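When do worn finger pads have to be replaced? Looking for a written rule

Posted by Pemetti

We run a small cell where a two-finger gripper handles fabric panels, mostly a dark gray twill. I have been asked to write the inspection sheet for the grippers and I can't find a number anywhere for pad wear. The manual only says "replace when worn." Our fingers have red shells with black foam pads, and the red is chipped and frayed at the tips so the black is coming through. The right one is worse.
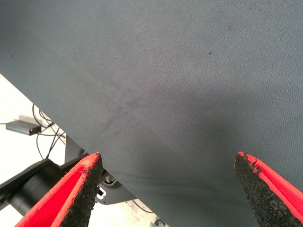 The foam itself still grips as far as I can tell. My supervisor wants to write "replace every 900 hours" and leave it there. I would like to base it on condition, but then I need to say what condition. Is there a standard that covers this? Also, does chipping on the shell count as pad wear, or is it a separate line on the sheet?

Posted January 10, 2026

Jelínek

I don't know of any standard that gives a wear figure for foam pads, and I would not expect one. ISO 10218 covers the safety of industrial robots and cells. It won't tell you when to change a consumable. What you need is a limit you set yourself and write down with a date and a name next to it.

Our sheet has separate lines for pad and shell. For the pad, we fail it if any edge has lifted, if there is a tear that goes down to the backing, or if it has lost 2 mm of thickness compared with a new one. Measure at the tip, where most of ours wear first. For the shell, we fail it if there is a crack, if anything loose can come off onto the product, or if a rough edge catches a cotton swab dragged along it. Faded or missing color on its own is a note and stays in service.

Frayed is the word I would look at again in your post. If bits are coming off the tips, they can end up on the fabric, and frayed edges can pull threads. Do the swab test before the next run.

I would keep the hours too. Use 900 as the latest date and the condition check as the reason to change earlier. Change both fingers as a pair, or the grip goes off center. Lock out the cell before anyone puts a hand between the fingers, and put that on the sheet as the first line.

Potstead

Just swap them when parts start dropping. We got 1572 hours out of one set and they looked terrible.

Menaka Sivakumar

Please don't wait for dropped parts if people work near that cell. A part coming loose from the gripper belongs in your risk assessment.

One addition to what Jelínek wrote. Wipe the pads before you inspect them. Dust from fabric packs into the foam and hides small tears, and it also lowers the grip, so you can end up throwing away a pad that only needed cleaning. We use a dry lint-free cloth, no solvent, unless the pad supplier says otherwise in writing. Then do a pull test with a scrap of the same twill at the normal grip force and log the reading. We started logging in October and the trend has been more use to us than any single value.

Keep one unused pair in a bag with the inspection sheets for comparison.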